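Full house for first public debate on Plirkosik border accord
October, by Remo Ammann

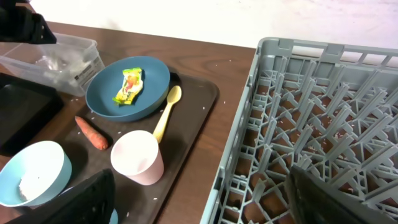 Cadwaladr summed up the mood near the end of the evening, saying that the accord had been argued over for two years in offices and hardly ever in front of the people who cross the border for work, and that the turnout ought to settle any doubt about whether they care.

They do! All 86 seats at the Heltus Forum were taken well before the 7 p.m. start, and another 16 people followed the debate standing along the back wall. It was the first public event on the Plirkosik accord, the deal that lets residents of the two border districts work, study and see a doctor on either side without a separate permit.

The opening talk went straight to the numbers. So far 1,635 residents have signed up for the joint card, and 75 employers take part. Belell, speaking for the district labor office, called that a strong first year and said most of the cards had gone to nurses and trade apprentices. Cadwaladr was less sure. Health insurance claims still go through two offices, she said, and one family in her district waited five months for a refund.

The best part of the night came with the questions – lively, well informed and sometimes very funny. A bus driver wanted to know which country's vacation rules apply when his route covers both. A student asked why the card is valid for a university but not for its dorms. Belell promised a written answer to both and took down their addresses on the spot.

The debate ran forty minutes over. A second evening, on schools and language classes, is planned for the spring, and the forum is already looking for a bigger room.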